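3.2 Bottle handling and labelling at the return point

The second part of the study looked at how households treat drink bottles between emptying and return. We asked 129 households in Alidwood and Pitel to keep a short diary through July, noting where each bottle was kept, whether it was refilled, and whether the cap was put back on. Participants were paid nothing, but travel to the depot was covered.

In total, 3,054 bottles were logged. Most were plastic, with glass making up a smaller share than we had planned for. Bottles that had been refilled at home were recorded separately, as depot staff in Pitel are told to set aside anything that still holds liquid. Colour of cap was also noted, because the Praltis sorting line takes caps and bodies as different streams.

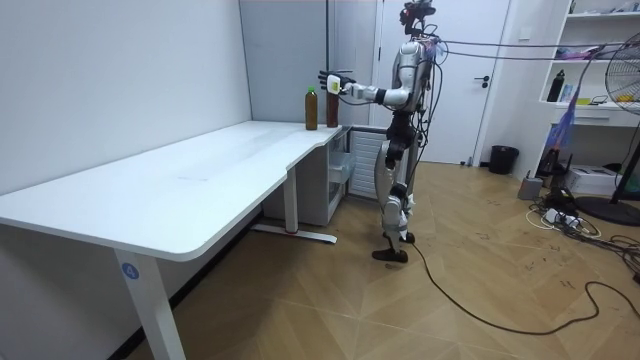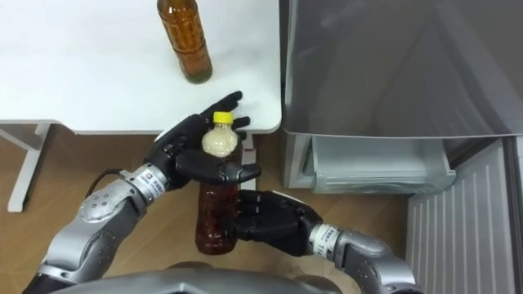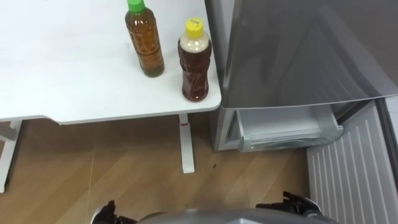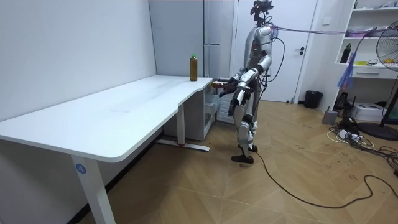 Figure 4. Bottles at a white table.

Olesia Derkach disagreed with our treatment of refilled bottles when she read the draft. In her view a bottle used again for cold tea or cordial has not entered the waste stream at all, and logging it beside empties makes the return rate look worse than it is. She asked that the two groups be reported apart, and that the diary wording be changed before it is used in Vasylenko.

We have followed the first suggestion. With refilled bottles taken out, the order of the two towns does not change, although the gap between them is smaller. The second suggestion came too late for this round. The diary asked only whether a bottle was "finished with", and 31 households left that line blank at least once. Their other entries were kept.

Storage was mostly in the kitchen or laundry. Households with a shed returned bottles less often and in larger loads, a pattern we come back to in section 3.4.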